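**供媒体发布**

**Utville,2024年4月30日** 木制家具和木结构件生产商Lustik今天公布双臂机器人的采购计划。计划涉及公司在Utville的工厂,分为两个阶段,最多购买6台设备。第一阶段的订单还没有签,公司先把预算方法、选型条件和准备工作的安排公开,请供应商和同行提出意见。

Lustik的产品里有很多木格架:床架、陈列架、顶棚用的格栅,还有桌子下面的支撑框。这类工件又大又轻,中间是空的,一个人搬的时候容易碰到边,两个人搬的时候又需要互相等待。工厂很早就希望把翻转、扶持和递送这几道工序交给机器,可是以前每一次询价都停在同一个地方。供应商给的是设备的价格,工厂需要知道的是整个工位的价格。

这一次,公司改变了顺序。在向供应商要正式报价以前,工程部门先请仿真服务公司Gommont建立了一个双臂机器人和木格架的模型。模型做得很简单,背景是单一的灰色,没有厂房,也没有输送线。工程部门希望先看清楚机器人的两条手臂和木结构之间的关系,然后再决定哪些东西必须花钱。

# 为什么在采购之前做仿真

设备采购里最难改的是早期的决定。手臂的长度、底座的位置、夹爪的类型,这些一旦写进合同,后面的改动都要另外付费。Lustik以前买过一台单臂设备,用来给板材上料。设备本身没有问题,但是安装以后才发现,工人取料的通道变窄了,最后通道改了,料架也改了,改造的费用没有出现在最初的预算里。

公司把这件事写进了新的采购规则。凡是和大型工件一起工作的机器人,都要先在仿真里检查可达范围和遮挡,检查的结果作为询价文件的附件。供应商收到附件以后,可以按自己的设备重新做一次,也可以指出附件里的错误。

对木格架来说,遮挡是一个特别的题目。从机器人自己的位置往外看,机身会挡住一部分手臂,工件又会挡住另一部分空间。

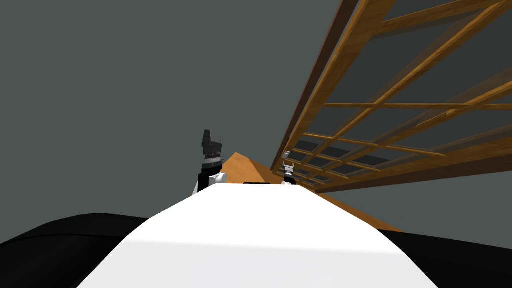 Chanida Phetsri提醒说,做预算的人不应该把仿真当作保证书。按她的看法,仿真能告诉采购部门哪些方案不值得继续谈,这已经可以节省很多时间,但是木材的变形、灰尘和工人的习惯都不在模型里,所以预算里一定要给现场试验留一笔单独的钱,而且这笔钱不能被设备的折扣吃掉。

Lustik接受了这个意见。现场试验现在是预算表中的独立项目,由工厂管理,供应商不能用它来抵消别的费用。如果试验没有用完这笔钱,剩余部分回到工厂的维护预算。

# 预算表有哪些内容

新的预算表一共有13个项目。公司不公开每一项的金额,因为询价还在进行,但是愿意说明项目的分类,供有同样需要的企业参考。

**设备本体。** 包括机器人的两条手臂、机身、控制柜和标准软件。报价必须写清楚软件许可的期限。如果许可需要每年续费,续费要单独列出,不可以合并在本体价格里面。

**末端工具。** 包括夹爪、备用手指和更换工具的接口。平行夹爪适合木条和窄边,吸盘适合平整的面板,而格架上两种部位都可能有。因此工厂要求供应商对两种工具分别报价,也允许供应商说明其中一种不适合。

**工位改造。** 包括地面、电源、照明、围栏或者扫描仪,还有工件的支架。以前这一类费用由生产部门自己承担,新的规则把它放到同一张表里,这样管理层看到的是一个完整的数字。

**集成和调试。** 供应商需要按工作内容报价,并且写明每一个内容由谁完成。公司不接受只有一个总数的集成报价。

**培训和停产。** 工人参加培训的时候不在生产线上,安装的时候生产线也会停。这两种损失不付给供应商,但它们是真实的成本,所以也进入预算。

**运行和维护。** 包括备件、润滑、定期检查和电费。工厂按每台设备每年运行1,642小时来计算,这个数字来自Utville工厂现在的班次安排,并且已经减去换型和清洁的时间。供应商如果用别的小时数来计算回报,必须同时提供按工厂数字计算的结果。

其他项目包括运输、保险、安全评估、现场试验和设备退役时的处理。退役一项以前没有人写。设备总有一天要拆走,拆走也需要吊车和人工,所以工厂认为应该在购买的时候就想到。

Gommont的工程师在准备询价附件时,把夹爪在格架下面的位置作为重点。从下往上看,梁和木条会沿着纵深方向越来越密,格子看起来越来越小,手指能够进入的角度也要一格一格地考虑。
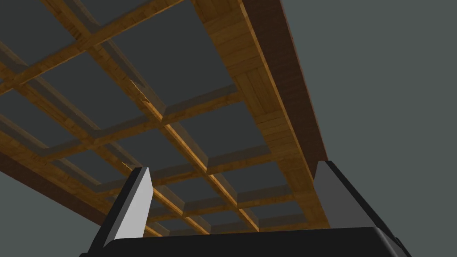

因此询价文件对夹爪提出了几个条件。手指的外形要有完整的尺寸图,包括张开时的最大宽度和侧面的厚度。夹爪后面的手腕部分也要有尺寸图,因为在很窄的地方,先碰到木头的常常是手腕。供应商还需要说明手指是否可以由工厂自己更换,更换以后要不要重新校准,校准需要什么工具。

对木材表面的保护也写在文件里。Lustik的很多格架不再上漆,只做一层油,夹痕会一直留在产品上。文件要求供应商提供夹持力的调节范围,并且用工厂寄去的样件做测试。样件由Utville工厂统一准备,每家供应商收到的木材种类和含水率要求都相同。测试以后,样件必须寄回工厂,由质量部门在同样的灯光下检查。

公司也考虑过租赁。租赁的优点是第一年的支出比较小,而且设备不合适的时候可以退回。缺点是夹爪和支架都是专门做的,设备退回以后,这些东西没有别的用处。目前的决定是:本体可以租,末端工具和支架由工厂购买。询价文件里有两张价格表,供应商可以填写其中一张,也可以两张都填。

# 两个阶段的安排

第一阶段只在一个工位进行。工作内容是把组装好的木格架扶住并且翻面,然后交给打磨工序。第一台设备到厂以后,有8周的试运行时间。在试运行期间,原来的人工工位保留不动,生产计划也不减少人手。这样做会多花一些费用,但是工厂不愿意在设备稳定以前把产量放在它的上面。

试运行的评价包括下面几个方面:

- 设备在正常班次里可以连续工作多长时间,停下来以后由谁恢复,恢复需要什么步骤;
- 工件表面有没有新的夹痕或者碰伤;
- 换一种格架尺寸的时候,操作工是否可以自己完成,还是必须等供应商的工程师;
- 备件的到货时间和合同里写的是否相同;
- 实际成本和预算表的差别,每一项都要写出原因。

第二阶段要看第一阶段的结果。如果评价通过,公司再决定其余设备的数量和到货次序。询价文件里写得很清楚,第一阶段的中标不代表第二阶段自动中标。价格方面,供应商可以给第二阶段提供有效期较长的报价,但工厂没有购买的义务。

支架和定位装置由本地的加工企业Pongsiri负责。Pongsiri多年为Lustik制造组装用的夹具,对格架的尺寸变化比较熟悉。根据协议,支架的图纸归Lustik所有,如果以后更换机器人品牌,支架可以继续使用或者修改。采购部门认为这一条很重要。过去有些专用工装的图纸在供应商手里,工厂想改一个孔的位置,也要重新付设计费。

在布局上,工程部门仍然在比较几种底座位置。底座离工件近,手臂可以伸得比较深,但机身前面的空间就少了,操作工检查工件不方便。底座离工件远,人有地方站,可是远的那条手臂能做的动作会减少。可以移动的底座是另一个办法,它的价格和安全要求都更高。这几个方案在预算表里各占一栏,由生产、安全和采购三个部门一起打分。

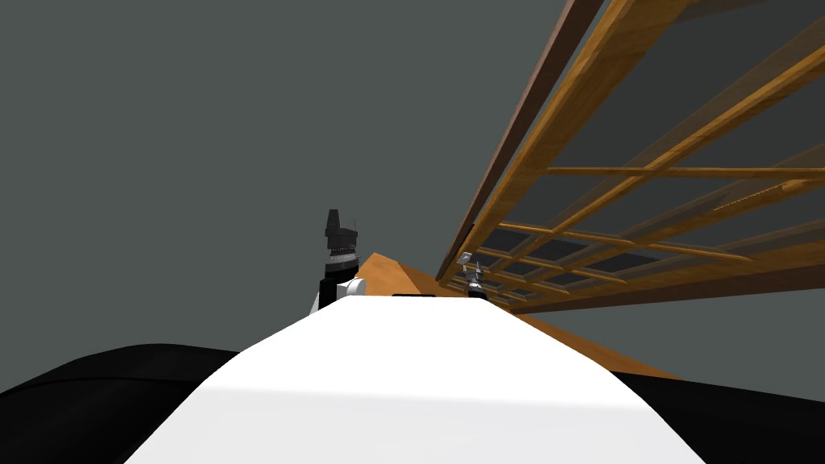
## 对供应商的要求

参加询价的供应商需要提交一份正式报价、一份可达范围的检查结果和一份维护计划。三份文件可以用中文或者英文。检查结果要附上模型文件,格式由供应商选择,但Gommont必须能够打开并且重复计算。Gommont只负责核对,不参加评分,也不向任何供应商收取费用。

维护计划要回答几个实际的问题:哪些零件是磨损件,仓库设在哪里,电话支持的时间和工厂的班次是否一致,软件更新会不会改变已经调试好的程序。工厂对最后一点特别关心。一次更新以后如果需要重新调试,那么调试的费用由谁付,应该在合同里写好。

付款分成订货、到货、安装验收和试运行验收几个部分。最后一部分在试运行评价完成以后才支付。对于规模比较小的供应商,工厂愿意讨论提高订货付款的比例,条件是提供银行保函。

评分时价格不是唯一的标准。总拥有成本、维护能力、夹爪的适应性和安全方案各有权重,权重在询价文件里公开。如果两家供应商得分接近,工厂会邀请它们到Utville,用同一批木格架做演示。演示的交通费由供应商负责,材料和场地由工厂提供。

报价截止时间是7月的最后一个工作日。有疑问的供应商可以书面提问,工厂把问题和答复发给所有参加的企业,不写提问者的名称。

## 对员工的安排

本计划的第一阶段没有减少岗位的内容。现在负责翻转格架的员工将参加设备培训,其中一部分人会成为工位的负责人。培训在正常工作时间进行,工资照常计算。公司已经和员工代表谈过两次,代表提出的意见主要是围栏的位置和停机按钮的高度,这些意见已经转给负责安全评估的人员。

员工代表还要求,试运行期间的故障记录要放在车间里,让每个班都能看到。工厂同意了。记录用纸质表格,由当班操作工填写,供应商的人员可以补充,但不可以修改原来的内容。

## 夹爪作为单独的采购项目

在一般的机器人合同里,夹爪常常是附件。Lustik这一次把它单独列出,并且允许一家企业只对夹爪报价。原因和工厂的产品有关:本体的性能各家比较接近,而适合细木条和宽梁的手指却很难找到现成的产品。如果手指是平的、没有软垫,就要考虑在木头上会不会打滑;如果加了软垫,又要考虑软垫多久换一次,换下来的胶会不会留在木头表面。

单独采购也有风险。夹爪和本体来自两家公司,出了故障可能互相推给对方。为了减少这种情况,合同将指定本体供应商为总负责方,并且给它一笔协调费,写在集成和调试的项目下面。夹爪供应商必须提供完整的接口说明和通信协议,不能以保密为理由拒绝。

仿真中使用的是平行夹爪,两根手指张开。工厂用它作为比较的基础,供应商提出别的结构时,需要说明和这个基础相比,张开宽度和外形有什么不同。
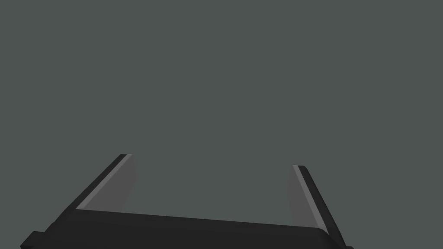
**中小型木制品企业没有仿真部门,能不能使用同样的预算方法?**

预算表不依赖仿真。企业可以先填写工位改造、培训、停产和维护这些项目,再向供应商要本体和末端工具的价格。可达范围的检查可以请服务公司来做,也可以写进询价条件,由供应商完成。Lustik会在第一阶段结束以后公布不含金额的空白预算表。

**为什么不一次买齐所有设备,争取更大的折扣?**

工厂计算过这个方案。折扣可以降低本体的价格,但对工位改造和停产没有影响。如果第一台设备的夹爪需要修改,一次买齐就意味着所有夹爪都要修改。工厂更愿意用一个工位把问题找出来。

**已经有双臂设备的企业可以参加演示吗?**

演示只对通过评分的供应商开放。其他企业可以在试运行评价完成以后申请参观,参观时间由Utville工厂安排,每次接待的人数会有限制。

## 关于Lustik

Lustik生产木制家具、陈列架和木结构件,工厂位于Utville,产品包括标准尺寸和按图定做两种。公司的组装工序目前以人工为主,板材上料使用单臂机器人。

## 关于Gommont和Pongsiri

Gommont提供生产布局和机器人可达范围的仿真服务,客户以家具、包装和轻型金属加工企业为主。Pongsiri制造组装夹具、支架和定位装置,为本次计划提供机械部分的设计和加工。

询价文件可以向Lustik采购部书面申请。申请时请写明公司名称、联系人,以及准备报价的部分:本体、夹爪,或者两者都包括。媒体如果需要本次发布的图片,请与Lustik新闻联络处联系。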